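Wood grain (table surfaces)

Wood grain is the pattern of lines that is seen on the surface of a cut board. In furniture it is most visible on tabletops, where a wide area stays open to the eye. The lines come from the growth rings of the tree, and their shape depends on how the log was sawn.

When the saw passes flat through the log, the rings appear as long ovals and arches, called cathedral grain. When the rings are cut at a steep angle, the lines become straight and close together. Both kinds can be found on one tabletop – pale tops often show them side by side, with thin tan lines on a blond ground.

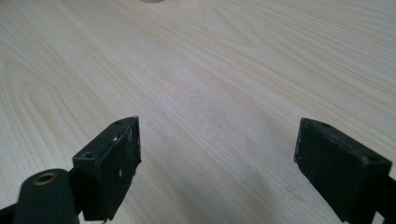

Does the direction of the grain matter when a table is wiped?
It is better to wipe along the lines, and a fine scratch made in this direction is also harder to notice.

Finish

A matte or satin finish reflects light softly and leaves the pattern easy to read. Gloss makes the color deeper but shows every fingerprint. Printed surfaces can imitate grain closely, and the edge of the top is the usual place to check, as lines in solid wood continue over it.

In trade use

Golshifteh Hashemi, in her handbook "Amini Tables", divides pale tops into 42 patterns. The furniture makers of Hornport use a shorter list, in which cathedral grain is named "Lutthorpe arch".

See also: Veneer; Growth ring; Quarter sawing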